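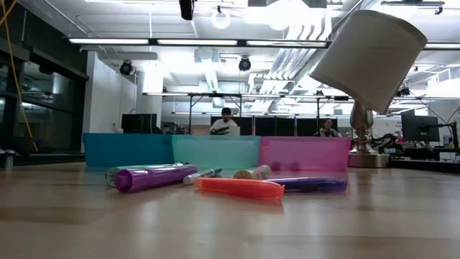
Craft Room Walk-Through, Mestness Community House
Filled in by Joscha Rathjen, March

Thank you to everyone who left the room so nicely after the poster afternoon! I went round with the usual sheet and have written rather more than the boxes allow, as I always do.

Table surface: OK. The polish is lovely but it does show every streak, so please use the soft cloth and not the green scourer (I know it's quicker).

Table edges and corners: OK. I ran my hand all the way along and found no splinters.

Bins: OK. Blue, mint and pink, no cracks that I could feel. They live side by side on the table so the little ones can reach in without climbing on a chair.

Markers and highlighters: NEEDS ATTENTION. They go back in the bins at the end, please, caps pushed on until they click. A marker on the floor is a real slipping hazard, and the purple and orange ones do seem to travel the farthest.

Table lamp: NEEDS ATTENTION. The shade must stand straight and well clear of the plastic bins. Check the base is flat on its surface and the cord is tucked behind, never across the walkway.

Outlets: 2 checked, both fine, covers on.

Walkway to the door: OK, 57 inches at the narrowest, and the sheet asks for 36 or more.

First aid box: short of small bandages. I've put in for a pack of 30.

Next check: April, before the Tumildale group comes over.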